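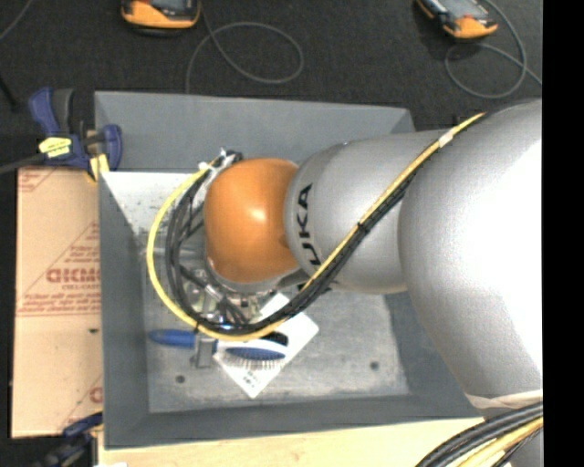

Moving a sourdough starter to a cold kitchen
Home Baking > Bread > Starters and Levains

Falier
Posted in June, 9:40 pm
Hello all. I moved from a warm apartment to an old stone house, and my starter became very slow. Before, it doubled in the morning while I was still drinking coffee. Now it needs until evening, and the smell is more like vinegar. I feed it 20 grams of starter with the same weight of flour and water. Should I change the flour, or only wait? I would not like to begin again from zero.

Drisine
Replied 10:05 pm
Do not change the flour yet. If you change two things at the same time you will not know which one helped. Use warmer water and keep the jar in the oven with only the lamp on. I have done this for two winters.

Su
Replied 10:31 pm
I must disagree a little. My oven lamp makes it 83 degrees inside, and with the door closed for the whole night it goes higher. A starter at this temperature eats everything by 3 am and then it is sour again. Put a thermometer there first, please.

Drisine
Replied 10:48 pm
It depends on the oven. Mine is old and leaks air -- it never becomes so warm. But yes, the thermometer is a good advice.

Nalladix
Replied 7:15 am
For me the vinegar smell says it is hungry. I would give more food: one part starter, 2 parts flour, 2 parts water, and a spoon of whole rye. Slow is not a disease. My bread became better when I stopped hurrying it.

Su
Replied 7:52 am
More food in a cold room makes it even slower, no? Falier already waits until evening.

Nalladix
Replied 8:20 am
Slower, yes, but less sour. I feed at night and bake after work, so for me it is fine.

Falier
Replied 6:30 pm
Thank you to all. I measured the oven with the lamp and it is 77, so I will try it for a few days with the old feeding, and the rye later. Su, do you leave the lid loose or closed?

Su
Replied 6:44 pm
Loose. I closed it one time and cleaned the shelf after.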